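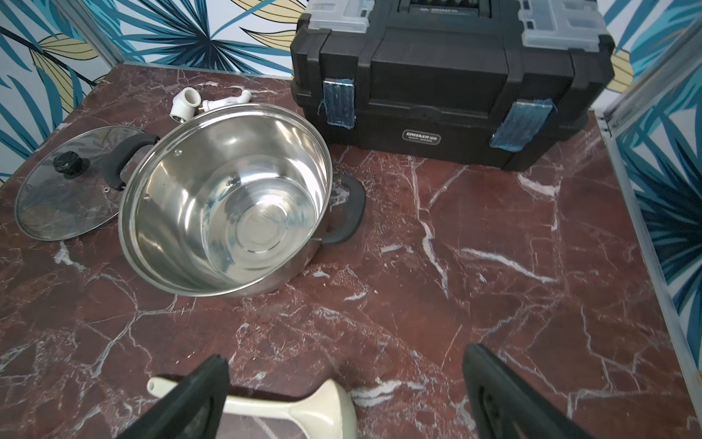
Grondham's wallpaper printers open the doors again in June

After two quiet years, the old Baptiste print works on the canal side of Grondham will be open to visitors again this June, and anyone who has ever stood in a hardware store aisle unable to choose between one roll and another will probably have a lovely time there. The works has been making wallpaper in the same long brick building for 190 years, and a good part of the town has had a relative on the payroll at one point or another.

The open house runs every Monday through the month, from ten in the morning until the last visitor has been talked gently toward the door. There will be demonstrations on the hand presses, a table where children can cut and ink their own potato stamps, and, for the first time, a chance to look through the pattern books, which hold 2000 designs going back to the earliest days of the business. Some of those have not been printed since before the war, and the staff would dearly like to hear from families who still have a scrap of one behind a wardrobe. 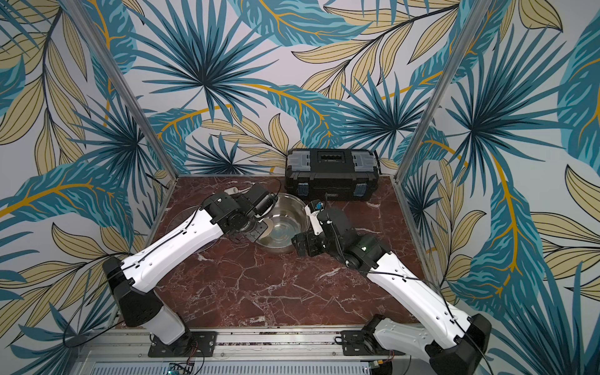
Leafy patterns are what people ask for most these days, according to the sales office, and the works has been reprinting several of its old garden designs to keep up. Small sprigs sell well for bedrooms, but the big, bold tropical papers have the most devoted following, the kind with teal and dark-blue palm fronds bursting out like stars and pale yellow leaves tucked in between, on a soft lavender-gray ground. A pattern that size can be a little frightening on the roll, and the advice from the works is to be brave and take it across more than one wall, so the leaves have room to spread.

Visitors who fall for something can order on the day, and offcuts will be sold by the bag in the yard, with the money going to the Skaltuleo music school for new instruments. Last time the bags raised 400 dollars before lunch.

Coffee and rolls will come from the Cimero bakery across the bridge, which is opening early for the occasion. Entry is free, parking is on the school field, and well-behaved dogs are welcome in the yard but not, please, near the ink.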